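Vinier to Put Robot Arms in Makthorpe Staff Kitchens After Planning Work With Cooks

Release date: 17 Dec 2024

BORSTEAD – Vinier, the contract caterer that runs kitchens in offices, colleges and care homes, will install robot arms for fetching and putting away tools at its Makthorpe site next year. The company has spent the fall working out the layout and the job changes with the 242 people who work there. No positions will be cut as part of the change, and the hours of current staff stay as they are.

The arms will handle one part of kitchen work: getting utensils and knives out of storage, setting them at the right station, and returning them after they have been washed. Cooking, tasting, portioning and serving stay with the kitchen staff. So does all cutting.

Vinier chose this part of the job after a review of shift records and interviews at Makthorpe in September. Staff logged 3315 separate trips to drawers and racks in one week. Bending to low drawers and reaching past other people at busy counters were the two complaints that came up most.

"People did not ask us for a robot that cooks," said Soo-ah Won, director of kitchen operations at Vinier. "They asked for the whisk to be there when they turn around. That is a small request, and it is repeated all day long."

The layouts are being worked out in simulation before anything is bolted to a floor. Yoo, the engineering firm building the system, models each station with its cabinets, counters and drawers at the planned heights, then runs the arm through the tasks on the list. 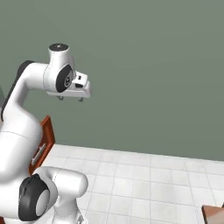
Staff at Makthorpe have had a say in how the arm is placed and how much room it gets. Cooks and porters attended planning sessions in groups and went over the station models with Yoo's engineers. One early question was whether a person could still get past with a full tray. The arm is a bulky piece of equipment at the shoulder and elbow, even when the gripper is empty and its two short fingers point straight down, and several cooks asked for wider clearance on the walking side. The plan now gives each arm a marked floor area, and the walkway beside it is 1212 millimeters wide.

Drawers were the next subject. Most of the existing ones at Makthorpe are packed with mixed tools, and staff have their own habits about what goes where. Under the new plan, each drawer served by an arm will hold fewer items, laid flat, with a set place for each. Kitchen porters will be in charge of that layout and can change it from a wall panel without calling an engineer.

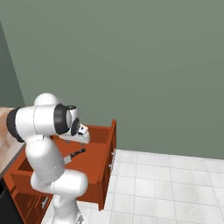
Simulated station: the arm's gripper over an open cabinet drawer with a small black-handled item inside.

"I have put away tools in that kitchen for years, and I was the first to say I did not want a machine standing where I stand," said Hiếu Sầm, lead porter at Makthorpe. "What changed my mind was being asked to draw up the drawers myself. I still have questions about Friday lunch, when everybody wants the same things at once. We are going to try that one again before it goes in."

Three of the porters' duties will change. They will spend less time sorting and carrying. They will take on loading checks at the start of each shift, daily cleaning of the gripper fingers, and basic fault clearing. Each porter who takes on these duties will complete a paid training course and move up one pay grade on finishing it. Staff who prefer to stay in their current role may do so.

Knives were treated as a separate matter. The kitchen staff's position was that an arm should never hand a blade to a person, and Vinier has written that into the operating rules. A knife will be set down on a board, the arm will move back to its rest position, and a light at the station will turn green before anyone reaches in. 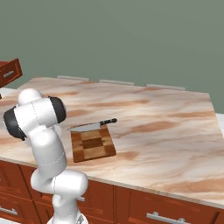
Chef's knife lying along the far edge of a checkered cutting board, with the robot arm at left. Simulated view.

"The rule is easy to state and it took us a while to get right," said Engelbert Zwahlen, project engineer at Yoo. "Which way the handle should face depends on where the cook stands, and left-handed cooks want it the other way. The station will know who is signed in and set the knife down to suit."

Every station will have a stop button on each side. Any employee may stop an arm at any time and does not have to give a reason. Stops will be logged by station and not by name.

Vinier will begin with one kitchen line at Makthorpe. The remaining lines will follow only after a review with staff, and the company will share the results with them before a decision is made. The review will cover injuries and strain reports, time spent fetching tools, stops and faults, and a staff survey. The Borstead training kitchen will be used for practice shifts before the first line opens.

Vinier has set aside 320 paid training hours for the first line. Further hours will be added if the review calls for them.

About Vinier
Vinier is a contract catering company based in Borstead. It runs staff and resident kitchens for employers, colleges and care providers.

About Yoo
Yoo designs and builds automated handling equipment for commercial kitchens and food preparation areas.

Media contact
Etornam Nartey, Communications, Vinier, Borstead

Staff questions about the Makthorpe project
Ksawery Zieliński, Employee Relations, Vinier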